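June 2, 2020
Compressed air, Niltstead shop

Compressor was already running when I unlocked this morning. Last one out on Monday says the drops were all closed and the lights were off, so it had been topping up the tank through the night for no reason except leaks. It has been doing this since at least November, going by the hour meter notes inside the cabinet door, but the shop is quiet at the moment and you can hear it cut in.

Started with the obvious test. Filled the tank to cutout, shut the main valve at the tank outlet, walked away for 10 minutes. Gauge needle did not move that I could see. So the tank, the drain, the check valve and the safety valve are all holding well enough, and the trouble is downstream. Opened the main again with all the drops closed and the needle started to creep right away. That puts it in the ring or at the drop valves themselves.

Emilian Pascu came in and we went along the ring with dish soap in a spray bottle. He did the ladder end, I did the bench end. Soap should be mixed weaker than you think. The first batch was too thick and just sat on the threads looking like a leak everywhere. Watered it down and it was much easier to read.

Found:

Drop behind the bandsaw. Steady foam at the union above the filter bowl. The O-ring had a flat on it. Replaced from the drawer, wiped the groove, a little silicone grease, hand tight plus a nudge. No bubbles after.

Filter bowl at the same drop. Slow weep at the drain screw. Took it out, there was rust scale on the seat. Cleaned it with a rag and it sealed. The bowl itself is getting cloudy and should be changed before it crazes. Somebody has been wiping it with brake cleaner and that stuff is bad for the plastic. Please use soap and water only.

Quick couplers at the long bench. Two of them hiss when nothing is plugged in. These are the cheap ones from when we ran out of the Bravby type. Pulled both and fitted Bravby. The old ones are in the scrap bin, please leave them there.

Hose reel by the roller door. This was the big one, and I would have put money on the ring. The swivel leaks only when the hose is pulled partway out, so with the hose wound in it passes the soap test and looks fine. Emilian had it out a few feet to reach the ladder and we both heard it. Closed the valve to the reel and the creep on the main gauge dropped to nearly nothing.

Swivel seals are not something we stock. Georgiev lists a kit for the reel but I could not tell from their page whether it fits the older body with the brass stem or only the newer one. Sent them the plate number and asked. Until then the reel is isolated at the valve and has a tag on the handle. If you need air at the door, run a hose from the bandsaw drop. 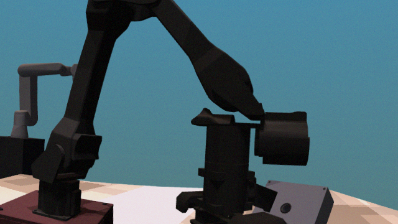

Render: black arm on maroon pedestal, blue-teal background.

After lunch we looked at the water problem, as the bowls were open anyway. The bandsaw bowl had a good finger of brown water in it. The one at the blast cabinet had more. The auto drain on the tank is supposed to take care of most of that, and it does click on its timer, but when I held a cup under the outlet all I got was a cough of air. Pulled the strainer ahead of it and it was packed solid with scale. Rinsed it, blew it through from the back side, put it together again. Next cycle gave a proper slug of water, then air. I will check it again at the end of the week. If it is packed again by then we have to think about where the scale is coming from.

My guess is the old black pipe along the north wall. It was there before the ring was closed up and it has a low spot between hangers where water sits. The slope is meant to run back toward the drain leg. Put a level on it and it runs the wrong way for most of the stretch – one hanger has pulled out of the joist a bit and the pipe has sagged onto the conduit strap below. Emilian thinks we could shim the hanger and get the fall back without breaking any joints. I would like to try that first. Replacing the run in aluminum is the right answer in the long term, but it is a weekend with the air off and I don't want to do that while the glazing frames are still going through.

Also looked at the compressor while the cover was off. The Fatow is not in bad shape. Belt has some glaze on it but no cracks. Tension was slack. Moved the motor back on its slides until the belt deflected the way the plate says, then ran a straightedge across the pulleys and found the motor side a hair out. Took two tries to get it to stay put while tightening, as the rear bolt drags the whole foot sideways when it bites. Snug the front first, then the rear, then go back to the front. Intake filter was grey with MDF dust. Knocked it out and refitted it, but it needs a new one. The intake sits right where the panel saw throws its fines. Moving it outside through the wall would be better, with a rain hood.

Oil level was between the marks, color OK. Did not change it.

End of day test, reel isolated, all drops closed, main open: needle moved slightly over the same wait as this morning. I can live with that. There is one more faint hiss somewhere up near the paint room, which I could only hear with the extraction off. Ran out of soap and ladder time. It might be the regulator bleed, and if so it is meant to do that.

To do:

Chase Georgiev about the swivel kit.
Order intake filter and a spare bowl. Get extra Bravby couplers while at it, the drawer is down to the last two.
Shim the north wall hanger. Needs a second person on the ladder.
Soap test around the paint room regulator.
Check auto drain strainer Friday.
Write the hour meter reading on the cabinet door tonight and again in the morning, so we can see what the overnight run comes to now. The pen is on a string again.

Main valve at the tank is closed as of locking up. Whoever opens, please open it slowly. It bangs the blast cabinet regulator if you throw it all at once, and that one has been rebuilt already.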